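Wastbridge Housekeeping Group, minutes of the December meeting, 15:00

1. Minutes of last meeting: agreed with one correction. The budget for the Bririk trial is 2000, and 400 of it is already spent.

2. Can machines do the laundry chores yet? The report from Groris was read. Flat towels are going well. Thin cloth with uneven edges is still difficult, and the speed is below one person's. The members were of the opinion that bed making should wait.

Picture attached to the report, pink cloth over a cream cushion, gripper at the cloth:

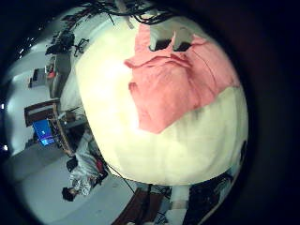

Amini replied that slow work is acceptable at night, when no staff are waiting for the linen, and asked that the trial continue for 9 weeks more. Agreed.

3. Next meeting: to be fixed by e-mail.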